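Notebook, climate control, Building C (Platitz site)
February, Sunday, started 6:40 a.m. 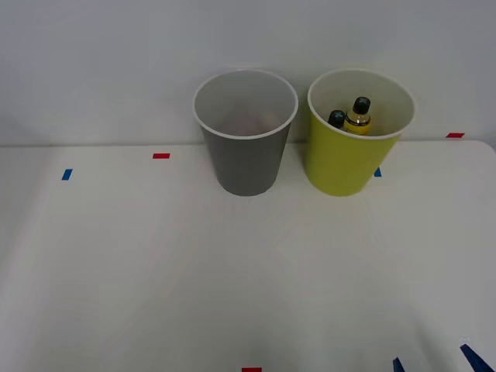 Purpose: find out why the second-floor units on the north corridor read high on humidity overnight while the setpoint holds on the first floor. Tenant complaint on unit 261 (musty smell, cardboard soft at the base). Same complaint from the unit across the hall last fall, closed then with no fault found.

Loggers: Ulteck, set to 15 min intervals. Left in place 7 nights. Positions: corridor ceiling, corridor floor, inside 261 on the back wall, inside the vacant unit next to it, return grille, stairwell door. The stairwell one was Arvid's idea and I did not expect much from it.

Salt check on all loggers before they went out. Worst one read 2 points high at 75% RH. Offset applied in the sheet, column F. Do not apply it again when you import.

Readings, overnight average, RH:
Corridor ceiling 54
Corridor floor 63
Inside 261 66
Vacant unit 65
Return grille 55
Stairwell door 71

Setpoint is 55. The controller takes its value at the return grille, so as far as it knows the floor is fine. The dehumidifier cycles off at 11:20 p.m. most nights and stays off until the loading door opens in the morning.

Stairwell: the bottom sweep on the door is worn through on the hinge side. Smoke pencil pulled steadily into the corridor with the air handler on, weaker with it off. The corridor is running negative to the stairwell. Pressure not measured, the manometer is still at Berge.

Airflow at the north branch, hood on the supply diffuser: 500 cfm at the first diffuser, 180 at the last. Design sheet gives 300 for the last one. Damper upstream was at half. Teodor says it was set that way when the corridor was extended and he has no record of a rebalance. I opened it to three-quarters and the last diffuser came up to 240. Marked the old position on the quadrant in paint pen.

Run hours on the dehumidifier: 1,117 at the counter. Filter was gray but passing air, changed anyway. Drain pan clear, trap full, float switch trips by hand.

Done today:
Temporary foam strip on the stairwell door. It drags. Check that the closer still latches it, this is a rated door and the strip comes off if it does not.
Damper as above.
Loggers back in the same positions, clocks reset.

Not done:
Moving the sensor off the return. Wants a cable run to mid-corridor at chest height. The Nero controller will take a second sensor and average the two, but I have not found the menu for it and the manual in the panel is for the older board.
Outside air intake. Could not get on the roof, ice on the ladder.

The smell in 261 may be a separate matter. There is a rolled carpet against the back wall and the logger was 3 ft from it. The vacant unit reads nearly the same with nothing in it, so the carpet does not explain the number. Office to ask the tenant about raising the boxes on pallets.

Next pull of the loggers after another 7 nights. Arvid to bring the manometer back from Berge and get corridor to stairwell pressure with the handler on and off, door strip in place, before anyone touches the damper again. Replacement sweep is on order, 36 in., brush type.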